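전기요금 고지서로 계약전력과 실제 최대수요를 비교하는 방법

소규모 사업장용, 저압 및 고압 수용가 공통

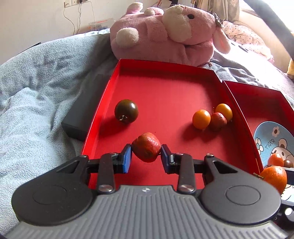
기본요금은 사용량과 무관하게 부과된다. 따라서 에너지 사용량을 줄여도 기본요금 산정 기준이 그대로이면 고지 금액의 감소 폭은 기대보다 작다. 이 문서에서는 고지서와 계량 데이터만으로 현재 계약전력이 적정한지 판단하는 절차를 설명한다. 요금 단가는 수시로 개정되므로 본문에는 적지 않았다. 계산 시점의 요금표를 직접 확인할 것.

준비물

최근 12개월분 고지서
전력 공급 계약서 사본 또는 계약 조건 확인서
15분 단위 계량 데이터(원격검침 대상인 경우)
표 계산 프로그램

고지서 일부가 없으면 공급사 고객 페이지에서 재발급받는다. 검침일이 중간에 변경된 사업장은 변경 전후의 청구 기간이 겹치거나 짧아질 수 있으므로 월 이름 대신 청구 시작일과 종료일을 기준으로 정리한다.

용어

계약전력(kW): 공급 계약에 명시된 값. 설비 용량 또는 변압기 용량을 기준으로 정해진다.
최대수요전력(kW): 일정 시간 단위로 측정한 평균 전력 중 가장 큰 값. 순간 최대치가 아니다.
요금적용전력(kW): 기본요금 계산에 실제로 쓰이는 값. 최대수요전력계가 설치된 경우 과거 기간의 최대치가 반영될 수 있다.
부하율(%): 평균전력을 최대수요전력으로 나눈 값에 100을 곱한 것.

세 가지 kW 값을 혼동하는 사례가 가장 많다. 고지서 양식에 따라 계약전력과 요금적용전력이 같은 칸에 나란히 인쇄되기도 한다.

1단계. 고지서 값 옮겨 적기

표의 첫 행에 청구 시작일, 청구 종료일, 사용량(kWh), 최대수요전력, 요금적용전력, 기본요금, 전력량요금, 역률 항목을 만든다. 부가가치세와 기금은 별도 열로 분리한다. 합계 금액만 적으면 이후 단계에서 원인을 구분할 수 없다.

고지서의 최대수요전력이 공란이면 해당 계량기는 수요를 기록하지 않는 기종이다. 이 경우 기본요금은 계약전력을 기준으로 산정되며, 2단계는 별도 측정기로 대체한다.

2단계. 계량 데이터에서 최대 구간 찾기

15분 데이터의 단위를 먼저 확인한다. 파일에 따라 kWh로 기록된 것과 kW로 환산된 것이 있다. kWh라면 각 값에 4를 곱해 평균전력으로 바꾼다. 환산 후 내림차순으로 정렬하고 상위 구간의 날짜와 시각을 따로 표시한다.

상위 구간이 특정 시간대에 몰려 있으면 기동 부하를 의심한다. 냉방기, 압축기, 전기로를 동시에 켜는 사업장에서는 영업 개시 직후의 구간이 연중 최대치가 되는 일이 흔하다. 상위 구간이 여러 날에 고르게 흩어져 있으면 상시 부하가 높은 것이므로 기동 순서 조정으로는 효과가 작다.

3단계. 비율 계산

연중 최대수요전력을 계약전력으로 나눈다. 아래는 Anbridge 지점의 값으로 계산한 것이다.

계약전력: 221 kW
연중 최대수요전력: 91 kW
비율: 91 ÷ 221 = 0.412 (41.2%)

이 지점은 건물 인수 당시의 계약을 그대로 승계하였고, 이전 사용자의 설비는 이미 철거된 상태였다. 검토를 맡은 Magnus Laing은 증설 계획이 없음을 확인한 뒤 감설 신청 대상으로 분류하였다.

비율이 60% 안팎이면 바로 신청하지 말고 다음 항목을 먼저 확인한다.

향후 1년 내 설비 증설 여부
난방을 전기로 전환할 계획
전기차 충전기 설치 계획
임차 계약의 잔여 기간

감설 후 다시 증설하면 시설부담금이 발생할 수 있다. 절감 예상액과 재증설 비용을 같은 표에 놓고 비교한다.

4단계. 요금적용전력 확인

최대수요전력계가 있는 사업장은 계약전력을 낮춰도 기본요금이 변하지 않을 수 있다. 요금적용전력이 이미 실측 최대치로 산정되고 있다면 줄여야 할 것은 계약전력이 아니라 최대수요 자체다. 다만 요금적용전력의 하한이 계약전력의 일정 비율로 정해진 경우에는 감설 효과가 있다. 적용 약관의 하한 조항을 확인하고, 실측 최대치가 하한보다 낮은지 비교한다.

하한이 적용되는 달은 요금적용전력 열의 값이 여러 달 동안 동일하게 나타난다. 과거 최대치가 유지되는 경우에도 같은 모양이 되므로, 해당 값이 실측 기록에 존재하는지 대조해야 구분된다.

5단계. 최대수요 관리

설비 교체 없이 적용할 수 있는 조치부터 시행한다.

(1) 대형 부하의 기동 시각을 15분 이상 간격으로 분산한다.
(2) 전기온수기와 축열 설비는 타이머로 경부하 시간대에 배치한다.
(3) 최대수요 경보값을 목표치보다 낮게 설정한다.
(4) 경보 발생 시 차단할 부하의 순서를 문서로 정해 둔다.

차단 순서에 냉장, 환기, 안전 설비를 넣지 않는다. Kestska 작업장에서는 최초 순서표에 배기팬이 포함되어 있어 Chun-yin Lui의 검토 후 삭제하였다.

경보만 설치하고 대응 담당을 지정하지 않으면 기록만 남는다. 교대 근무 사업장은 조별로 담당을 정한다.

6단계. 변경 신청

공급사에 계약전력 변경을 신청할 때는 신청서, 설비 내역서, 사업자등록증 사본을 준비한다. 임차 사업장은 건물주 동의가 필요한 경우가 있다. 변압기를 교체하는 감설은 전기안전관리자의 확인이 선행되어야 하며, 배선과 차단기 작업은 자격을 갖춘 업체에 맡긴다.

변경 적용일이 청구 기간 중간이면 해당 월 기본요금은 일할 계산될 수 있다. 첫 고지서만으로 결과를 판단하지 말고 온전한 청구 기간 2회분을 확인한다.

자주 발생하는 오류

합계 금액의 전년 대비 증감으로 판단하는 경우. 단가 개정분이 섞인다. 사용량과 요금적용전력을 각각 비교한다.

여름철 자료만 보는 경우. 전기 난방 비중이 큰 사업장은 겨울에 최대치가 나온다.

배율을 누락하는 경우. 변류기가 설치된 계량기는 표시값에 배율을 곱해야 한다. 배율은 계량기 명판 또는 계약 정보에서 확인한다.

정전 복구 직후의 값을 일괄 삭제하는 경우. 복전 시 동시 기동으로 생긴 최대치도 요금에 반영될 수 있으므로 삭제하지 말고 비고란에 표시한다.

태양광 설비가 있는 사업장은 수전량과 자가소비량을 분리한 뒤 2단계부터 다시 수행한다. 흐린 날의 수전 최대치가 기준이 되며, 발전량이 많은 5월 자료로 계약전력을 정하면 부족해질 수 있다.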